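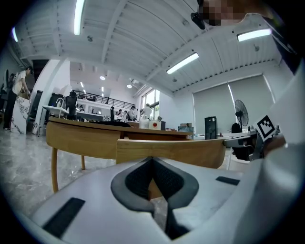

One reader at Cokbridge wrote in to say that 30 good grabs in a row prove very little if the same person sets out every part. It is a fair complaint about the gripper trial at Bornlow.

2 min read

Home News Robots Contact

Sep 11, 2021

Bornlow has been comparing 3 grippers since February and now says the Oprea model, with soft rubber jaw pads, is ahead after 3000 grabs. The company has not released its list of misses. Nor will it say how often the pads were changed.

Mondcombe, which makes one of the losing grippers, wants the test run again with parts it picks itself. That would hardly be neutral either. Bornlow plans a second round lasting 8 weeks.

We use cookies. Accept Settings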